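Where Do Old Jeans Go? A Term Project on Secondhand Denim in Tuvmont

Sinéad Duggan

14 shares 3 comments

Our brief was to pick an everyday object and find out what happens to it when its owner has had enough. Most of my year chose phones. I chose jeans, on the grounds that I owned several pairs I had had enough of and would be able to do some of the fieldwork in my bedroom.

The plan was to follow denim through the three charity shops on Rafferty Street, and then on to the sorting depot at Stovik, where everything the shops can't sell ends up. I also put out a questionnaire. I had hoped for 400 replies and received 70, of which one consisted entirely of a complaint about parking.
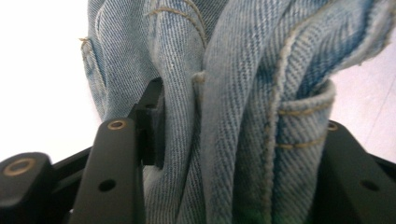

The first thing I learnt is that people lie about their jeans, mostly to themselves. Asked why they had given a pair away, most wrote "didn't wear them any more". Asked on the next page whether the pair still fitted, they became vague, or skipped the question, or wrote "sort of". I have coded "sort of" as no.

The shops were more direct. The manager of the largest one let me sit in the back on a Thursday while bags were opened. Her rule is that denim gets one look. If the zip works and the knees are sound it goes on a hanger. If the hem is worn through it goes in the depot sack, unless it has been worn through on purpose by the manufacturer, in which case it goes on a hanger at a higher price. I asked how she told the two apart and she said by the label. This is probably the most useful finding in the report and it took her four seconds.

Getting into Stovik was harder. I wrote two letters and was eventually given half an hour and a pair of ear defenders, which made the interview part difficult. The depot has a separate line for denim because it is heavy and sells by weight. The better pairs are baled for export and the rest are cut up for wiping cloths or shredded for padding. The supervisor told me one bale can hold 3000 items if they are T-shirts and a good deal fewer if they are jeans. He would not say how many fewer. I suspect he was as tired of the question as I was of shouting it.
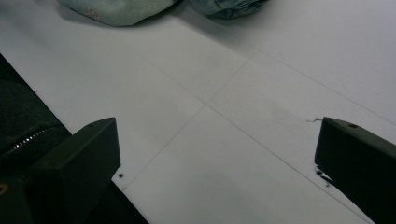 Page last changed: August, by S. Duggan (typing errors, and the Ullex paragraph)

The Ullex paragraph used to say that the repair café at the Ullex Centre mends jeans for free. It mends them for a donation, and the box is placed so that you have to lean over it to get your coat. I took a pair along with a split at the pocket. The woman on the machine had it closed in ten minutes and then spent a further fifteen on what I had been doing to the belt loops.

Limitations. My sample is made up largely of people my mother knows. The depot visit was short and loud. I also meant to weigh every bag that came into the shop that day, but the scales only go up to 2 kilos and are meant for flour.

If I did it again I would drop the questionnaire and spend longer in the back rooms, where people know what they are talking about and there is usually a biscuit. I would also start with my own wardrobe, as planned. The pairs I meant to give away in week one are still on the chair.

3 comments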